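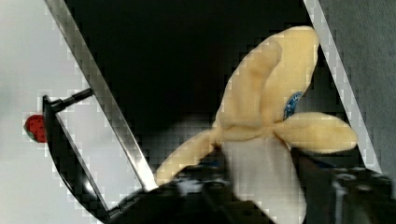
*Plüschbanane, halb geschält, mit blauem Aufkleber auf der Schale*

# Werksbesuch bei Kellow: Bananenreifung im Kammerbetrieb

Der Rundgang begann um 6:30 Uhr an der Warenannahme. Zu dieser Zeit werden die Kühlcontainer aus dem Hafen entladen, danach ist an der Rampe bis zum Mittag wenig zu sehen. Geführt hat Yi-chun Siu, bei Kellow zuständig für die Reifesteuerung.

## Annahme

Die Früchte kommen grün an, bei einer Transporttemperatur von 13 bis 14 °C. Gemessen wird die Pulpatemperatur mit einem Einstichthermometer, je Container an Tür, Mitte und Stirnwand. Liegen die Werte zu weit auseinander, bleibt die Partie zunächst im Vorraum stehen. Unter 13 °C drohen Kälteschäden, die sich erst nach der Reifung als graue Schale zeigen. Siu bezeichnete das als häufigsten Streitpunkt mit den Spediteuren.

## Kammern

In Betrieb sind 20 Kammern, zweistöckig belegt und mit Druckbelüftung ausgeführt. Die Luft wird durch die Kartonlöcher gezogen, eine Plane schließt den Spalt zwischen den Palettenreihen. Sitzt die Plane schlecht, strömt die Luft am Karton vorbei, und die Palette reift von außen nach innen ungleich.

Begast wird mit Ethylen aus Generatoren der Firma Skilta, 24 Stunden bei geschlossener Tür. Anschließend wird gelüftet, um das entstandene CO₂ abzuführen. Ein Zyklus dauert je nach Kundenwunsch vier bis sieben Tage; ausgeliefert wird meist bei Farbstufe 3 bis 4. Die relative Feuchte liegt bei rund 89 Prozent. Kammer 3 war wegen eines Lagerwechsels am Ventilator außer Betrieb und konnte begangen werden. Der Boden ist zur Rinne hin geneigt, die Verdampfer hängen unter der Decke und sind nur über eine Leiter zugänglich.

## Steuerung

Die Sollwertkurven laufen in der Software Rilness. Satish Shakya zeigte den Verlauf einer Partie aus dem August: Am zweiten Tag steigt die Pulpatemperatur durch die Eigenwärme der Frucht deutlich an, die Kühlung muss dann ihre volle Leistung bringen. Eine automatische Farbmessung gibt es nicht. Beurteilt wird täglich mit der Farbtafel, unter Normlicht.

## Offene Punkte

- Abwärme der Kälteanlage: derzeit nur für die Bürobeheizung genutzt
- Reinigungsintervall der Verdampfer: Angaben von Siu und Shakya weichen voneinander ab
- Energieverbrauch je Palette: Werte werden nachgereicht

Ende des Rundgangs gegen 10 Uhr. Parkplätze für Besucher liegen hinter Tor 2, die Zufahrt über die Rampe ist gesperrt.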